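**Floor notes, 4 November 2018**

Quick one this week, the laundry side is flat out and I promised Drerell I'd have this in before the Monday shift.

So. The folding table. Most of you at the Khalaf building have walked past it by now and a few have stopped to ask if it's taking your job. Short version: no one on the finishing line is losing hours through the end of December. That's in writing from Trestora, pinned up by the time clock, go read it. After December we don't know yet, and I'm not going to pretend I do.

What is changing is who does what. Up to now every bag that came back through finishing got opened, checked, zipped and laid flat by hand. 2658 of them in the last full month. Anybody who's done a whole week on bags knows what that does to your thumbs. The plan is that the gripper takes over the zip-and-flatten part, and the people who were on it move to inspection and mending, same pay grade. Inspection has been short since summer anyway.

The training is the slow part. Somebody has to hold the gripper tool and do the job with it, over and over, so the system has something to learn from. Each person on the rota does 90 minutes, then swaps out. Munther Hakim has done more of it than anyone and says the zipper is the whole problem. A person finds the pull by feel. With two fingers that size you have to come at it from the side, and if the mesh is curling up at the edge you'll grab cloth instead of the tab. He has got pretty good at it. He also says it's boring, and could we please get a stool.

(Stool is ordered.)

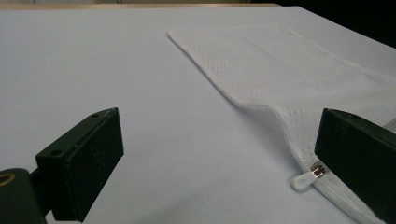
*3 min read*

White mesh on a white table, with a little white tab on the zipper. Several people have asked why we don't put a dark mat down, and yes, we asked the same thing. Flernisness want the tables left as they are for now becuase that's what the line will have when it goes live. If you have trouble seeing the edge of the mesh under those lights say so to your lead. Two people have mentioned headaches. That gets logged like anything else, it isn't complaining.

Other things that came up at Thursday's meeting, in no order:

- **Rota.** Seven people signed up so far, we need more from the evening crew. You don't have to be good with computers. You need to have done bags.
- **Pay for training time.** Regular rate plus the skills bump, same as when you train a new hire. A couple of folks didn't get it on the last check. Payroll knows. Bring me the stub if it's still wrong next time.
- **Targets.** There is a goal of 200 bags per session floating around. It's a goal for the project, not for you. No one gets written up over it - if a lead tells you different, I want to hear it.
- **Wrist straps.** In the blue bin. Please put them back.

Biggest argument of the meeting was over inspection. Some of the older hands feel they're being moved off work they're fast at and onto work where they'll be slow for months, and the numbers on the board will show it. Fair point. We asked for the board to come down for anyone in their first weeks on inspection and management said they'd think about it. I'll chase. A few others can't wait to get off bags and said so pretty loudly, so it isn't all one way.

Also asked: can we see what the thing can do on its own yet. There's going to be a demo for both shifts, date not set. Bring questions, bring the awkward ones. Munther will be there and he'll give you a straight answer on where it still gets stuck.

Sign-up sheet is on the mending room door. Pen keeps going missing so bring you own.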